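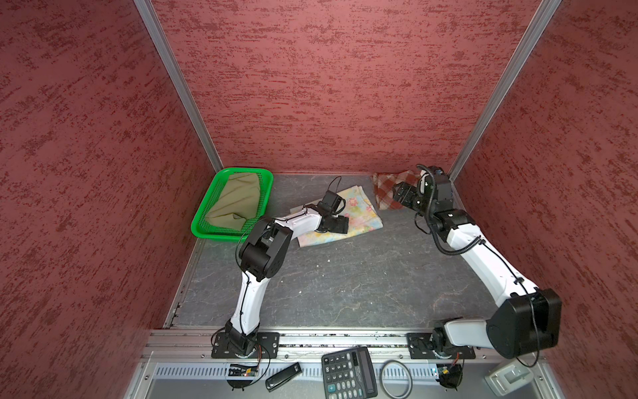
4.2 What the letters said, and when they arrived

We turn now to the part of the study that kept us busy the longest, and that we probably enjoyed the most: the letters themselves. Readers will remember from the previous section that the police departments in Zaltness and Grornau both promise to write to the owner of any property taken into custody during an investigation once the case is closed and the item can go home. The promise is worded almost the same way in both towns, and both departments were generous in letting us see how it is kept. We read 203 closed files, and in 103 of them we found a copy of a letter to the owner. The remaining files may have involved a phone call or a conversation at the front counter, and several officers told us kindly but firmly that this happens all the time, so we would ask readers not to treat a missing letter as a broken promise.

The Grornau letters are short. They give a case number, the counter hours and a sentence asking the owner to bring identification. The Zaltness letters run to a full page and quote the town ordinance at some length before they get around to saying that there is something to pick up. Torbjørn Tveit, who did most of our first-round reading, began marking the line at which each letter first used the word "return," and that simple habit grew into the measure we report here. In Grornau the word nearly always came in the opening line. In Zaltness the median was line 18, well below the fold of the page, and in a few letters it did not come up at all – the owner was told only that the item was "eligible for release."

Does it matter? We think it does, although our evidence is more modest than we would like. Where a file recorded the pickup date, we compared it with the date on the letter. Owners in Grornau tended to come in sooner, and the gap was widest for bicycles, tools and phones, the kinds of things people miss in daily life. For jewelry and papers the two towns looked much alike. Zaltness is also the more spread out of the two, with a property counter that closes at 4 p.m., and a person who works a day shift on the far side of town may understand a letter perfectly well and still need a while to act on it.

Figure 4. Two white-and-black robot arms mounted at the front of an open enclosure with maroon-red walls.

The deadline deserves a paragraph of its own. Both towns allow 25 days from the date of the letter before an unclaimed item may be sent to auction. Neither town counts from the day the letter is delivered, and neither keeps the envelope, so we could not say how much of that time was lost in the mail or in the outgoing tray. We did hear about it, though. One woman we interviewed had been away caring for her father through most of December and came home to a letter whose deadline had already passed. The clerk had set her sewing machine aside anyway. Stories like hers remind us that a written policy and the daily kindness of the people at the counter are two separate things, and our coding sheet captured only the first.

A word on how we settled disagreements. Dimas Wuisan read every letter a second time without seeing the first set of marks. Most of the differences had to do with whether "release" should be counted as plain language. After a good deal of back and forth – and one long afternoon in the Skjelbred reading room – we decided that it should not, because several owners told us they had taken it to mean that a suspect was being released. Counting it the other way brings the two towns closer together but leaves the order unchanged.

We had hoped to add a third town, Clirnon, whose department rewrote its letter while our study was under way. The new version had been in use for too short a time to be compared fairly with the others, and we have left it for the discussion in Section 5.

Search this journal Enter keyword or author Go

Related articles
Reading the fine print: plain language in municipal court notices
Who comes to the counter? Public hours at small-town police departments
Unclaimed bicycles and the local auction

Contact the editors | Copyright the authors | Back to top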